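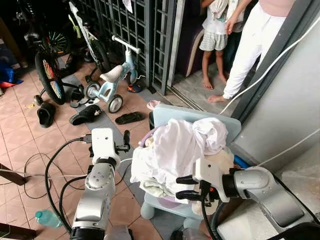
Two arms, one kid's chair, one heap of whites. Front porch, Sunday.

My standing question is whether a machine can do the laundry yet. For the part between the line and the drawer, my answer is still no, with some caveats.

Grasping a rigid object is mostly sorted. A plastic chair has an edge, the edge stays where it is, and a two-finger gripper can close on it. Cloth has no such courtesy. A crumpled white shirt on top of other crumpled white things gives the vision system very little to separate one item from the next, and every pick changes the shape of what's left.

Malsha Debnath keeps a tally for the Wanthorpe folding task – 100 single-item picks from a mixed pile, scored on whether exactly one garment comes up. The best run she has sent me had 26 failures, and 14 of those were double picks. Sleeves account for most of them. Socks do better than I would have guessed.

Then there is the floor. Lab demos use a bare table. A porch has slippers, bikes, a drink bottle on its side and cables over the tiles, and a fixed pair of arms can leave all that alone. A mobile base can't. Skundby quotes 200 mm of clearance either side for theirs, and I don't have that between the chair and anything.

I'd pay for a machine that only sorted and stacked, slowly, overnight. Folding can wait. Next up is the Zendier wrist camera, once I've worked out the colour calibration under porch light.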